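Oltthorpe Short Courses – Home Textiles, handout 4
Folding a T-shirt on a table

The Torkitz method claims every shirt takes 15 seconds. I'd treat that as a sales figure. Read the notes below before you believe any timing.

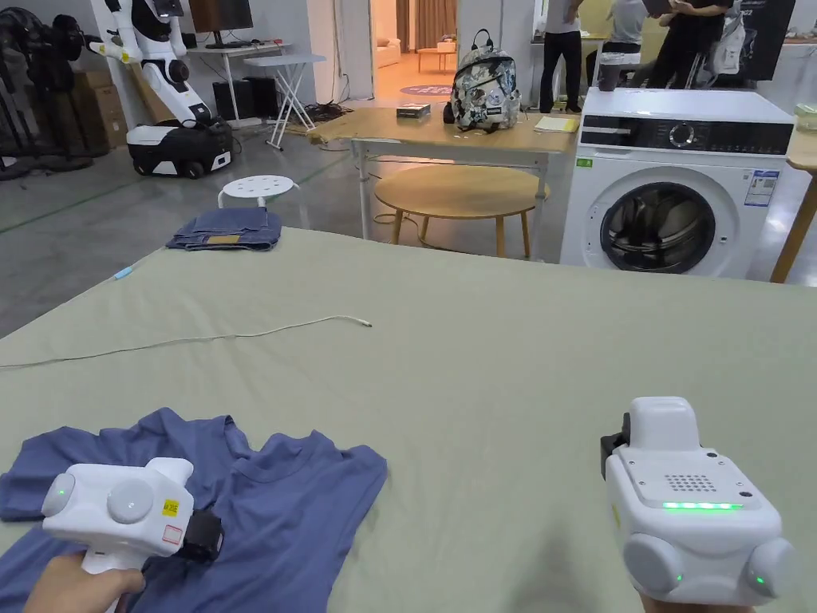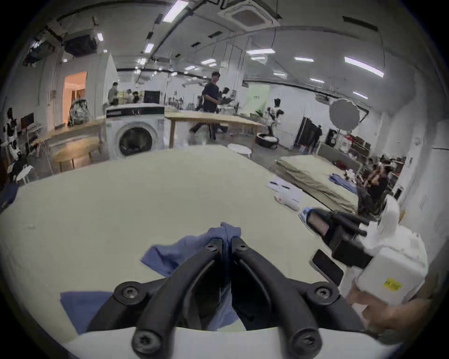
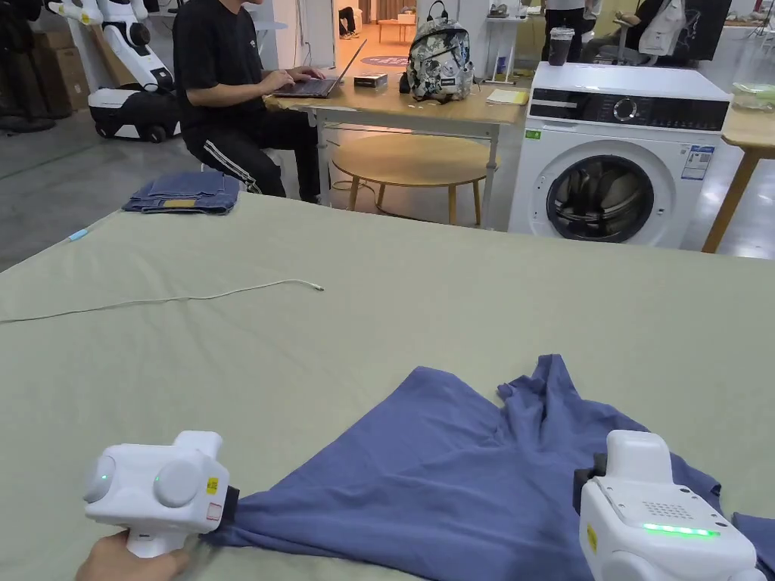

A reply from Kestham: we've folded on the bed for years and the shirts come out fine. Does the table matter that much?

Maybe less than the books say. A mattress gives under your hands, so the sleeve line wanders – try both and compare. Keep jeans in a separate pile and do them last.

For next class: bring one cotton tee, unironed.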